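What's the real difference between recalling an ambassador, expelling one, and cutting ties?

Posted by paperflags, 05/07/2022

Hi all, first time posting in the World Affairs section, I mostly lurk over in Gardening. I help run a mock summit for high schoolers at the Tiongson Center here in Meltmont, and we have 32 kids signed up this year (up from hardly any!). Our two main countries are made up. One is called Sonder and the other is called Turkus, and the whole storyline is that they share a river and can't stand each other.

So at the last practice session the kids playing Turkus got mad over a dam and announced they were "recalling the Sonder ambassador." I said I didn't think you could recall somebody else's ambassador, and one of the kids said it happens on the news all the time, and then I wasn't sure anymore. Our rule packet is 66 pages long and it uses recall, expel, withdraw and sever like they all mean the same thing. I read the whole thing twice last night looking for an explanation and all I got was a headache.

What I'd love to know is who gets to do what to whom, and which order these usually go in if things keep getting worse. Also, does the embassy have to close? One group wants to march into the Sonder embassy and take the filing cabinets, and I would really like to be able to tell them no and have a rule to point at. The full summit is in November so there's time to fix the packet, but I'd like to get it done while I'm still annoyed about it.

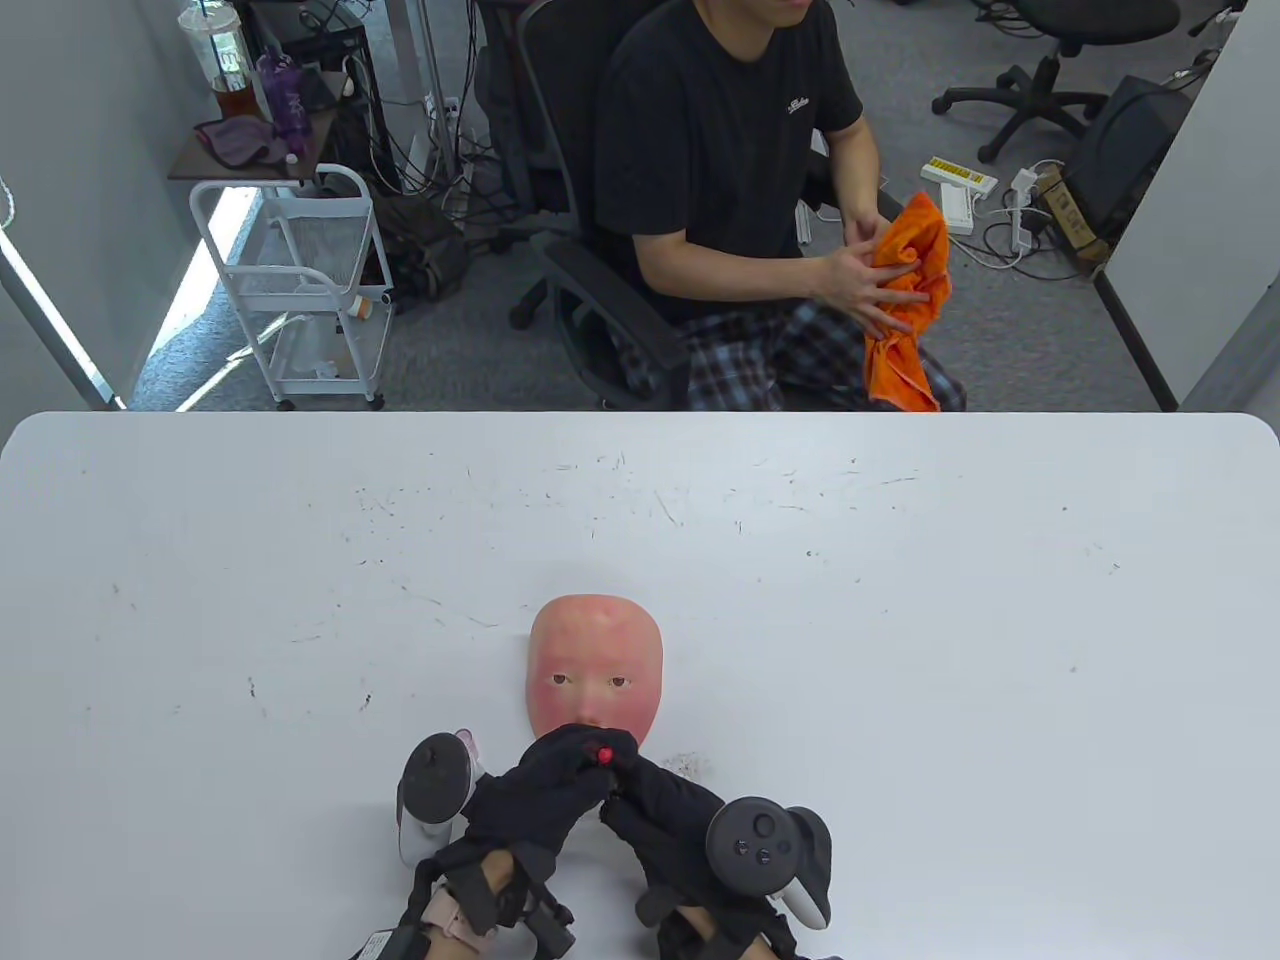
oldcablereader

You were right and the kid was wrong, so go enjoy that for a minute. You recall your own ambassador. You expel somebody else's. If Turkus is mad, Turkus can call its own ambassador home from Sonder, or it can tell Sonder's ambassador to leave Turkus, or both.

I've followed this stuff as a hobby for ages and here's how I keep it straight, going from mild to bad.

Summoning. The foreign ministry calls the other side's ambassador in for a talking-to. It's usually short and everybody puts out a statement afterward. Your students should be doing way more of this, it costs them nothing.

Recalling for consultations. You bring your own ambassador home "to consult." It can be a few days or it can drag on for months. The embassy stays open and the next person down runs things as chargé d'affaires, and visas and lost passports go on pretty much like before.

Expelling. The formal phrase is persona non grata, and the treaty you want is the Vienna Convention on Diplomatic Relations from 1961, Article 9. The host country can do it at any time and doesn't have to give a reason. Kids love that part. The sending country then has to bring the person home or end their job at the mission. If it refuses or just drags its feet, the host can stop treating that person as a diplomat. Expect the other side to throw out somebody in return, very often the same number of people.

Downgrading. Both sides leave the ambassador jobs empty and let chargés run everything, sometimes for years. It doesn't make much noise.

Breaking relations. This is the big one, and yes, the embassies close. Even then the two countries usually keep talking through a third country that agrees to look after their interests. It's called a protecting power. If you have a neutral country in your game with bored kids playing it, give them that job!

One thing I'd fix in your packet right away: the steps don't have to go in order. A country can jump straight to the last one if it wants to. I just find it more fun when people climb up slowly, and you get more talking out of them that way.

tinroofkate

just tell them no lol. embassies are foreign soil so it would be an invasion

borderline_hobbyist

I have to push back on the foreign soil thing, because I believed it for most of my life too and it got me into a very embarrassing argument at a barbecue. The embassy building is still on the host country's territory. The Sonder embassy in Turkus is in Turkus. What protects it is Article 22 of that same convention, which says the premises are inviolable, so the host's police and officials can't come in unless the head of the mission says okay. The host also has a duty to protect the place from crowds.

So the answer on the filing cabinets is still no, and it's an even better no than you'd think. Article 24 covers the archives and documents, and they're off limits at any time and wherever they happen to be.
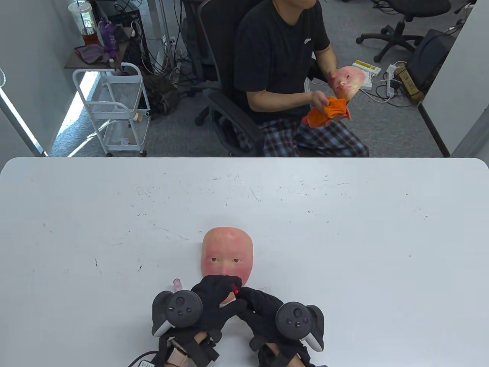 And if relations get broken off completely, Article 45 says the host still has to respect and protect the building along with the property and archives inside it. Even if there's an armed conflict. The group with the cabinet plan can be told that in those words, and if they do it anyway I'd make them write the apology to the other side.

Something the first reply left out is that consulates are a separate matter. Breaking diplomatic relations doesn't automatically break consular relations, that's in a different Vienna convention, the 1963 one. I ran a game a lot like yours a few years back and we never dealt with this at all. We had a storyline where 281 tourists were stuck on the wrong side of the border and the whole room decided no one was allowed to help them — which was wrong, and also kind of grim for a Saturday-morning-cartoon sort of plot. A consul could have been handing out travel papers the entire time.

For the packet I'd put one page near the front with two columns, "things you do with your own people" and "things you do to their people." Recall goes in the first and expel goes in the second. I'd drop "withdraw" completely, it only muddies things. Then give every embassy a staff size so there's something to lose. Ours had 29 on paper, and once a team had lost a few of them to expulsions they got a lot more careful about what they said at the podium.

paperflags

Thank you both, this is so much more than I was hoping for. (And tinroofkate, I would have said the exact same thing, so no hard feelings!) I'm stealing the two columns. Our neutral country is mostly being played by kids who came for the snacks, so protecting power it is.

Still wondering how long an expelled diplomat gets to pack up. I've seen 48 hours and I've seen a week, and I can't tell if there's a rule.

borderline_hobbyist

No fixed number in the treaty that I know of, just "a reasonable period," and the host picks the deadline. In your game I'd say one round and leave it there.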